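Automated crockery handling at Dunside

Automated crockery handling at Dunside is the use of robot arms to sort and rack returned mugs, plates and bowls at the Dunside catering wash-up plant. The system was supplied by Getura and came into regular use in March. It replaced hand sorting on one of the plant's 2 intake lines; the other is still worked by hand.

Background

The Dunside plant washes crockery for canteens and event caterers. Items arrive mixed in crates and must be separated by type before washing. Under hand sorting, staff stood at the intake bench for a full shift, with a change of task every 60 minutes. The work involved repeated bending and twisting of the wrist, and broken pieces in the crates were a regular cause of cuts.

A first trial used suction cups. These held plates well but failed on mugs, whose curved or faceted sides gave a poor seal. The plant then moved to two-finger grippers.

Simulation and grasp planning

Each new shape of crockery is tested in simulation before it is released to the line. The model is placed on a plain virtual table in a range of poses, including upright, inverted and lying on its side, and the arm attempts a grasp in each. Mugs need more poses than other items, as the handle limits the directions from which the fingers can close. For a mug that is not standing upright, the planner may place the fingers at one end of the body and keep them clear of the handle. Grasps that pass are stored in a library, which held 708 entries as of 02/07/2023.

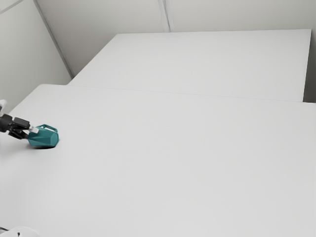 Operation

Crates are tipped on to a slow belt by a member of staff. A camera above the belt identifies each item and the controller selects a stored grasp. Items with no suitable grasp travel to the end of the belt, where they are sorted by hand. The automated line is rated at 3,000 items per shift. Glassware is excluded.

Effects on staff

The number of posts at the plant did not change when the line opened, but their content did. Intake sorters on the automated line became line attendants, responsible for tipping crates, clearing jams and dealing with rejected items. Attendants also report repeated failures, which are sent back for further simulation. This task was at first left to Getura engineers and was later added to the attendants' grade.

Wrist strain complaints fell on the automated line. Attendants reported less conversation during shifts, the former bench having been shared by several people, and found the waiting between jams tiring. Rotation between the automated and manual lines was introduced in response.

Related systems

The Trevley plant uses the same grippers for racking only, with sorting done by hand. Mollah, a tray-stacking unit, is fitted at the outlet of both Dunside lines.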